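Drive caddy
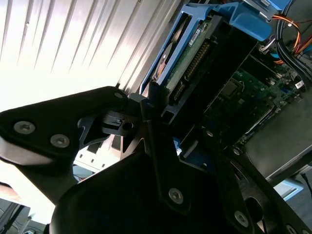 A drive caddy is a tray that holds a hard disk inside a computer case. Many are made of plastic, often in a bright color so they are easy to find. The disk sits in the tray and the tray slides into a bay - in some cases without tools. Smaller 2.5-inch disks may need an adapter. Caddies are usually made for one line of cases, and those from another maker seldom fit.

See also: Drive bay, Computer case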